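Vumden Partitioned Carton, 300 Series
Made by Nomcombe Packaging

If you sort small parts, cords or craft supplies, you are going to love this box! The Vumden is a plain brown corrugated carton with slot-together dividers, and we think it's the most useful thing in our whole packing range (the tape gun fans may disagree). It ships flat, pops open in a moment and folds away again when the job is finished.

The dividers are cut from the same board as the walls, so they stand up straight even when one compartment is stuffed and the one next to it is bare. Pull one out and you have a long bay for rulers or tubing. Put it back and you have squares again.

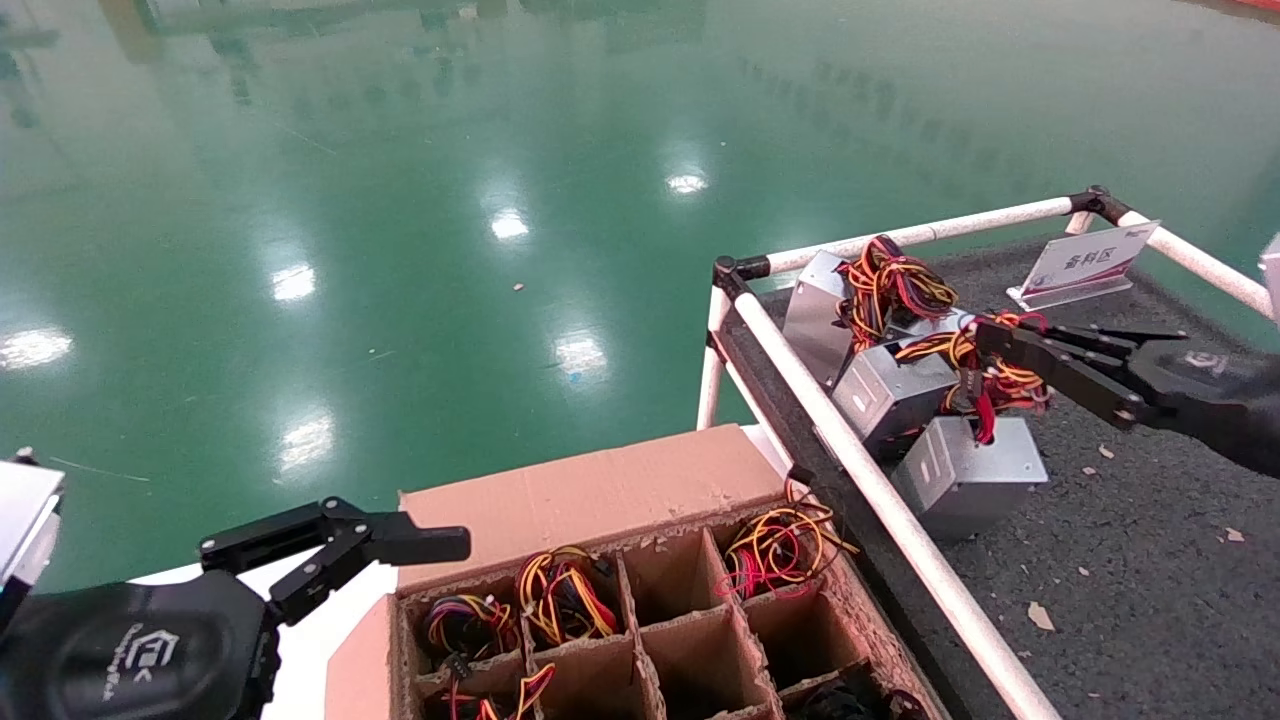

We changed the slots in November after Xiaoqing Xie in our sample room kept catching her sleeve on the old ones. The new slots are cut with a rounded end and they slide together so nicely. Older dividers still fit the new carton, but please don't mix the two kinds in one grid, as the heights differ a little.

Size and order details
Item number: 3000
Board: double wall, natural brown
Pack: 2 cartons with dividers
Spare dividers: sold separately
Lid: four flaps, no tape needed for shelf use

Cords do really well in these. Coil each one loosely, drop it in, and write on the flap with a fat marker. Yarn, seed packets and jars of beads are other favorites, and we've heard from a reader in Prerkau who keeps a whole ornament collection in hers.

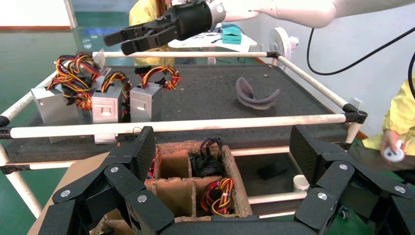
Black cables and colored wires sorted into a partitioned cardboard box.

Care
Keep the carton off damp concrete. A scuffed box is still a good box, so swap the dividers first and hang on to the outer for as long as the corners hold. When it's worn out, flatten it and recycle it with your other cardboard.

Goes well with
Li label sleeves, clear, self-stick
Vumden flat tray, same footprint
Nomcombe paper tape

Page updated 20 May 2021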